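3.2. Doblar el paño: lo que aprendimos mirando cocinas

Confieso que cuando empecé este trabajo pensaba que el paño de cocina iba a ocupar media página. Me interesaban los cajones, las ollas, el orden de las especias... y al final llevo dos inviernos mirando cómo la gente dobla un trapo (¡y lo que me queda!). La culpa la tiene en parte Mareike Rothe, que leyó mi primer borrador y me escribió al margen: «¿y los paños, qué?».

En el proyecto Idurico reunimos 869 registros de doblado en casas particulares, con un cuaderno en el que cada participante apuntaba qué paño usaba, dónde lo doblaba y cuántos pliegues le hacía. A cada persona le pedimos hasta 500 palabras de comentario libre, y ahí está para mí lo mejor del material. Una señora de Görtz nos contó que dobla siempre con la etiqueta hacia dentro «para que no se vea la marca, que es de propaganda». Otro participante escribió tres líneas y las tres eran quejas sobre su suegra.

Separamos los registros en dos grupos: doblado de guardar, el que acaba en el cajón, y doblado de paso, el que se hace deprisa y deja el paño sobre la mesa o la encimera. El segundo apenas aparece en la bibliografía que manejamos, y a mí me parece precioso, porque es donde se nota la costumbre de cada cual. En los cuadernos del barrio de Ploriden domina el pliegue único; en los de Grudoten la gente se entretiene más y busca que los bordes casen.

Los paños de rayas merecen un comentario aparte, y por eso los codificamos con una categoría propia. La raya funciona como una regla que viene tejida con la tela: si las dos capas no coinciden, se ve enseguida. En el paño blanco de la figura 4, doblado sobre sí mismo en una mesa redonda, las dos rayas azules pasan por ambas capas y quedan escalonadas, sin continuar una en otra. A ese desfase lo llamamos «salto de raya», y lo anotamos como presente o ausente, sin medirlo.

Figura 4. Paño de cocina con salto de raya.

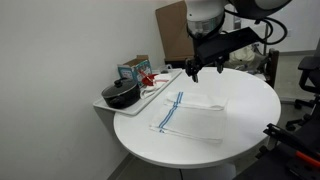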